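Print this page | E-mail this page
Shares 48

Zomcombe Games Library – how we're getting on

Progress report to the Bodmont Fund, covering the months up to June

Hello all, and thank you for being so patient with me while I got this written. The form asks for "activity against plan", so I've tried to follow the plan we sent you last year, but I do wander off a bit in places and I hope you'll forgive that. The short version is that the games library is open, people are borrowing from it, and we've spent most of what you gave us on the things we said we'd spend it on.

The collection first, as that's what the bulk of the grant was for. We promised you 400 games on the shelves by the end of the second year and we're well past half of that, which I'm really chuffed with! A good chunk came in as donations after we put a notice up in the library foyer, and I'd underestimated how long it takes to check a donated game. Every box gets opened, every card and counter gets checked against the rules booklet, and if there's something missing I write to the publisher or find a stand-in from the spares tin. We've had games arrive with the dice from three other games in them, a very nice wartime cribbage board with no pegs, and a big fantasy game whose box had been used to store Christmas ribbon. The ribbon has been very handy.

The new games we bought ourselves were chosen from the suggestion slips. Co-operative games came top by miles (everybody playing together against the board), then quick card games that finish inside half an hour, then two-player games, which I hadn't expected at all. Quite a few couples come in to borrow something for a night in, and we had hardly anything for them at the start. I've moved some money across from the "large group games" line to put that right. It's a small change and I've marked it on the spending sheet.

Lending has been the slowest part to get going. We wanted the catalogue online by the spring and it wasn't ready until the clocks had long gone forward, partly my fault and partly the software. In the end we went with Pemik, the cheaper of the two systems we told you about, and it does the job nicely now that the labels print the right way up. Members can see what's in, put their name down for something and renew it from home. We've got 66 households signed up, and the loan period is three weeks. We tried two weeks first and people kept telling me they'd only just got to grips with the rules when it was time to bring the thing back.

We dropped the deposit, too. It was in the original plan and it put people off, you could see them doing the sums at the desk. Now we ask for a small yearly fee, with a free place for anyone who asks for one, and no questions. So far the losses have been one sand timer and a handful of wooden sheep.

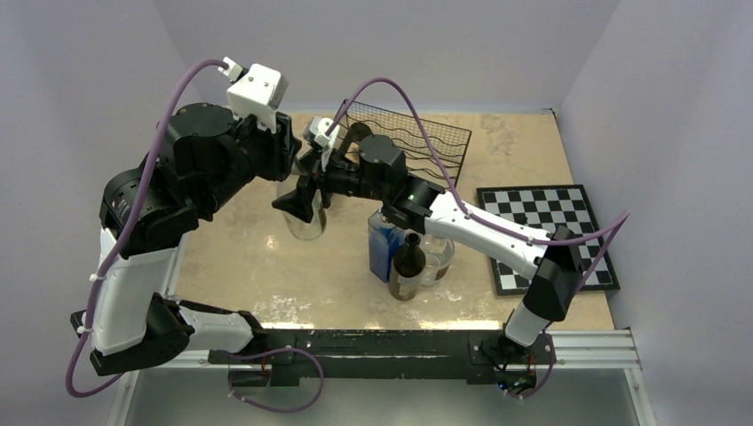 The teaching sessions were the bit of the bid I was most nervous about, and they've gone better than anything else. We hold one in the afternoon and one at seven in the evening, and at each there's a table with a game set out and someone who knows it well enough to teach it from scratch. I've learned a lot about how to explain a game. You start with how it ends, then what you do on a turn, and you leave the odd cases until they crop up. You also need to keep the middle of the table clear, and by clear I mean nothing taller than a teacup – a glass jar standing about where that one is would block somebody's view of the cards, and it'd be over by the second round. Bits go in shallow bowls now, and drinks go on the side. The other thing that has helped is having a printed turn summary for each player, which I've made for our most borrowed games and will carry on with through the summer.

The family afternoons in the school holidays were full each time. We ran a make-your-own-game table with blank boards and felt pens, and the results were wonderful and mostly impossible to win. One had a square that sent you back to the start and another square, right next to it, that did the same. I'd like to do this again with a bit more time for testing, so the children can try out each other's games and change the rules as they go. That isn't in the current budget, but the cost is only card and pens and I think we can find it.

Now for what hasn't worked. The plan had us running a regular session for older residents at Zoubi, the café by the bus station, and we managed it for a few weeks before giving up. The tables are round and very small, the music is loud in the mornings, and it was hard to hear anyone read out a card. The people who came were keen, so we've moved them to the library's back room, where they've taken over completely and mainly play dominoes and rummy. I'd bought in some large-print card games for that group and they hardly get touched. They do get borrowed by everyone else, so it's not money wasted, but I got that one wrong.

We're also behind on the travelling boxes. The idea was a set of sturdy crates, each with a mix of games, that village halls and clubs could borrow for a month. We have the crates. We have most of the games to go in them. What we haven't got is a good way of moving them about, because a full crate is much heavier than I pictured when I wrote the bid, and I can only fit one in my car with the seats down. I'm looking at smaller crates with wheels, and if that comes to more than the budget line I'll come back to you before I spend anything.

On money, the full sheet is attached separately, so I'll only pick out the bits that differ from the plan. Shelving came in under, as the library let us have a run of theirs when they refitted the children's corner. Storage boxes and card sleeves came in over, by quite a lot. I hadn't budgeted for sleeves properly and we've got through around 1000 of them, but cards that are being shuffled by a different household every three weeks get tatty very quickly without them. The two just about cancel out. Publicity is nearly untouched because word of mouth has done so well, and I'd like your permission to move what's left into replacement parts.

For the rest of the year I'd like to get the collection up to the promised number, finish the turn summaries, get at least two travelling boxes out on the road and start an evening for people who want to play longer games, the sort that take up three hours and the whole table. We've been asked for that a lot. It would mean staying open later, and the library has said it's happy to talk about a key.

I'm also keeping the comments book going, and I've copied out a couple of pages for you with the spending sheet. Most of it is kind. Some of it is people settling arguments about rules, and on one page there's a very long disagreement about whether you can build a road through somebody else's town. (You can't, and I've written that in.)

Do come along if any of you are passing through Zomcombe. The evening session is the livelier one, and there's always a spare seat at the beginners' table.

Print this page | E-mail this page

Comments (4)

boxlid
Lovely to read this. We've borrowed something nearly every month and the little turn summaries have saved us so much faffing about. Could you do one for the railway game next please?

Rummy regular
The back room is much better than the café, you can hear yourself think. We would use the large-print ones if there was a rummy deck among them!

twoplayersonly
More two-player games please, we've been through most of the shelf now. Happy to donate a couple we've finished with, are you still taking them in at the desk?

hilltop hall
We put our name down for a travelling box and would still like one. We have someone with a van who could collect, so do get in touch.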